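Maldonado Guest House, Kurkport: Questions Our Guests Ask

We get a lot of the same questions by email and over the phone, so we've put the answers on one page. If yours isn't covered, please call or write anyway – we truly like hearing from people before they come.

What time can I check in?
Any time after 2 in the afternoon. If you get to Kurkport earlier than that, you're very welcome to leave your bags in the front hall and go have lunch or walk down to the harbor. Checkout is at 11 in the morning, and we won't come knocking at one minute past.

How many rooms do you have?
There are 18, spread over three floors. The ones at the back are quieter and the ones at the front get the morning sun, so do tell us which matters more to you when you book. We have no elevator, I'm afraid, but the ground floor rooms are kept for guests who would have trouble with the stairs.

Are towels and bedding included?

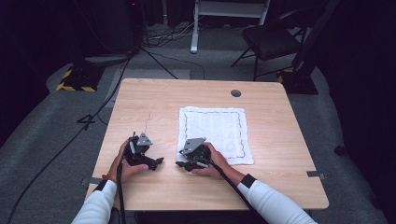 Yes, all of it, and there's never an extra charge for linens. You'll find bath towels, hand towels and a bath mat in your room when you arrive, and we change them every other day unless you hang the card on your door. All our towels are white, like the one on the table, which means they can go through a good hot wash, but it also means that hair dye and self-tanner show up terribly. If you use either one, ask at the desk and we'll happily lend you a dark set. Please bring your own towels for the beach, though, as the sand is very hard on ours.

Can I bring my dog?
Yes, in the ground floor rooms, and please let us know ahead of time so we can put down a blanket and a water bowl. We're sorry to say we can't take cats.

How do we get to you from Volledton?
The coast bus leaves from outside the station and stops 200 yards from our door. It's a lovely ride, especially in September when the hills start to turn, and if you sit on the left you'll have the water beside you most of the way. Drivers can park behind the house for free.

Anything we should know about the furniture?
Only that we're fond of it! Please use the coasters for hot cups, and if something spills on a wooden surface, wipe it up with a soft cloth, going along the grain. Tell us about any marks – we won't be cross, and the sooner we know, the easier they are to treat.
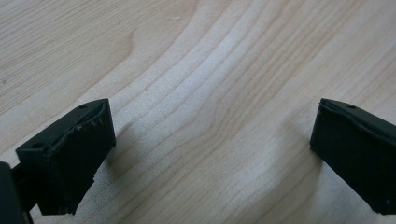 What if I need to cancel?
Let us know at least 2 days before you're due and we'll return your deposit in full. After that we keep the first night, though we do try to be kind when somebody is sick or the roads are closed.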